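Oct 12, 2019

**Open day at the Pindstead lab**

I finally got to see where Vostanura gathers its training examples, and what a treat! Feng-yi Hung showed our group through the back room, where pairs of arms spend the day practising with foam cubes while every move is recorded for the learning system. They had 228 good runs so far and want 800 before April. A run with a fumble in it gets its own label and stays in the set – I'd have guessed they threw those out.

Chi-keung Yip let two of us have a go at guiding the arms. Mine was hopeless, but I'd happily have stayed another hour. Bring a jumper if you go, the room is kept cool.
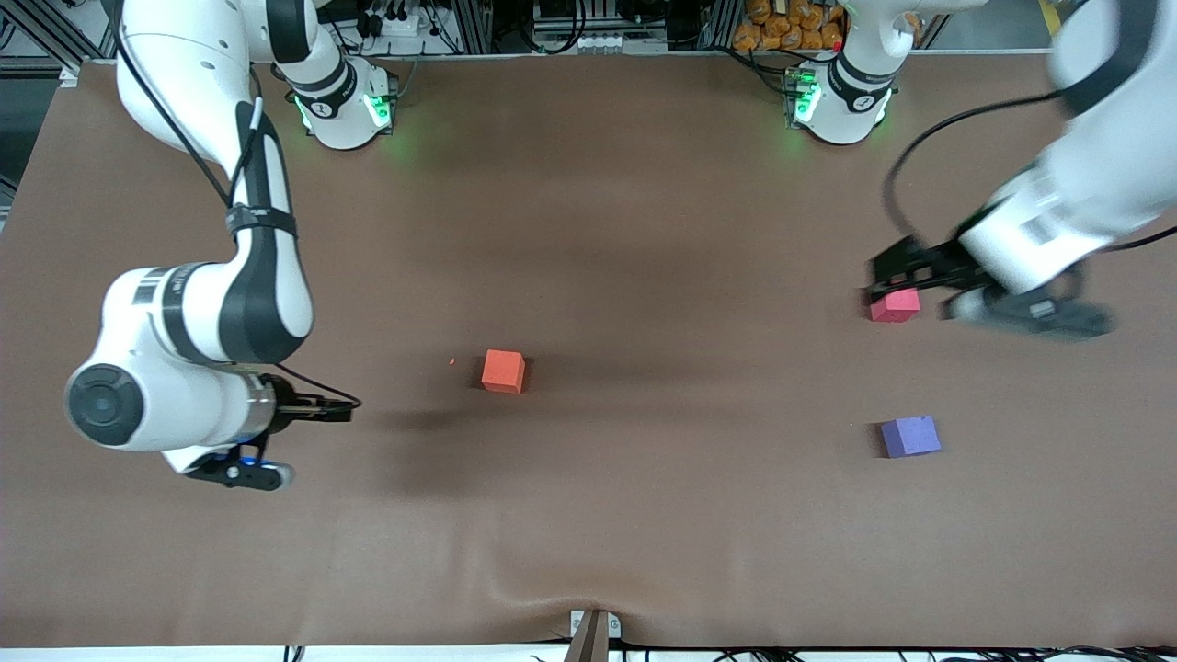 *Two arms and three foam cubes on the papered table, Pindstead.*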